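Speaker notes - "Wires, patience and 2912 goes at it"
February 1, 2022, afternoon session, second speaker after the break

Before I start
Water. Clicker. Check the sound is off on the laptop. Thank Sieglinde Stöcker for the invitation and for moving me out of the slot before lunch, which was very kind of her.

Slide 1 - Hello
Good afternoon, everybody, and thank you for coming back in from the coffee. I work at Okent with Zsófia Gál and Mỹ Tô, and for the past while the three of us have spent a good part of every working day teaching an arm to sort out things that don't keep their shape. Cable, mostly. I'm going to talk about how we gather the examples it learns from, and I'll say very little about the model itself, so if you came for the model please catch Mỹ afterwards - she will happily talk until they lock the building.

Slide 2 - Where the numbers stand
We have 2912 recorded attempts that we are content to train on. They come from 13 people taking turns at the controls, some for a morning and some for weeks on end. Pause here, people like to write the number down.
An attempt begins when the operator takes hold of the controls and finishes when they press the pedal, whether it went well or not. We keep the clumsy ones too, with a label, and I'll come back to that because Fotis Koutsoukos and I had a proper disagreement over it.

Slide 3 - Why wire
Rigid parts were kind to us. You pick up a block, it comes up as a block, and everything you knew about it before you touched it is still true. With wire, you pull one end and the far side of the heap shifts, and now your careful plan belongs to a heap that no longer exists. (Mime this with the lanyard if it's to hand. It went down well at Feltov.)
On the next slide, look at the green wire between the fingers, and how straight it runs back into the pile compared with all those loops lying about it. Give them a good long look before talking.

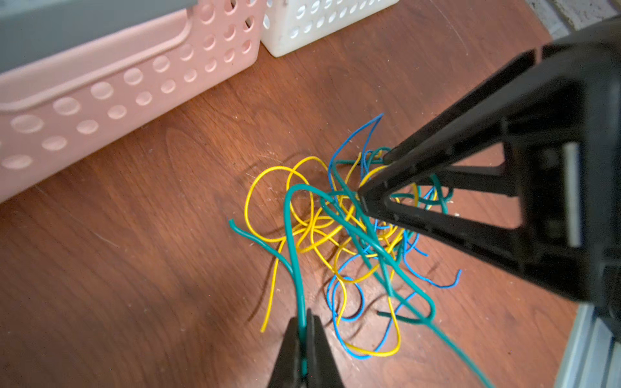
Slide 4 - What we ask of the operators
Our first instruction sheet was two pages long and it made everybody worse. Zsófia cut it down, and what is left is more or less this: choose one wire, take it near where you can see it properly, pull gently, and stop as soon as something else starts coming along with it. Letting go and trying again is fine. We want the letting go in the recordings, very much so, as an arm that has never seen anybody change their mind will just keep on tugging.
The other thing we ask is that they don't tidy the heap by hand beforehand. It's a hard habit to break! Detlef Seidel wired control cabinets before he joined us and I think it hurts him every time.

Slide 5 - Starting heaps
We keep nine ways of making a heap, written on cards, and the operator draws one. Drop from a height, stir with a finger, push two piles together, and so on. Don't read them all out, they're in the handout.

Slide 6 - Labels, and the disagreement
Fotis wanted failed attempts thrown away. I wanted them kept. We settled on marking the moment it went wrong and training on the stretch before it, and I must say his version of the labelling screen is a good deal nicer than mine was. Mention that Hellwig lent us the review software.

Slide 7 - What I'd do differently
Change the operators over more often. Tired people all pull the same way. Write down the wire stock, too - we swapped supplier in the middle and it took Mỹ two days to work out why the later runs looked springier.
If there's time, the Lideo story. If not, straight to questions.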